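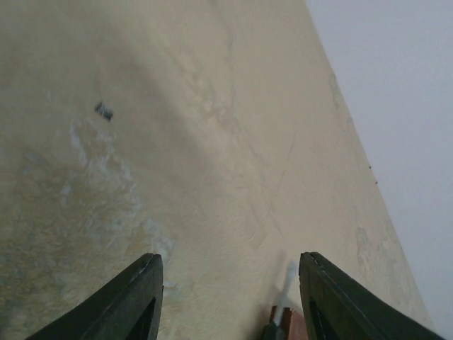 A robot hand does not look like your hand, and it does not need to. On open day at the Hultance workshop, children from two schools came to see how a robot picks up small things. Our guide was Sarla Chaturvedi, and she asked us to look first at the fingers. They are dark green, there are only two of them, and between them is a wide open gap. A small reddish-brown thing is near the right finger. To hold a thing like this, the robot must bring its fingers together from both sides.

How does it know when to stop closing? Sarla explained that the motor feels when something pushes back. You can try this at home with a soft eraser. Close your eyes and squeeze it slowly between your thumb and one finger.

The robot is called Vavska. It practices the same grip 200 times before the engineers change anything. A boy asked if it gets bored. It does not, but the engineers do!

The next open day is in August. Please ask Rochelle Tran at the front desk for a place.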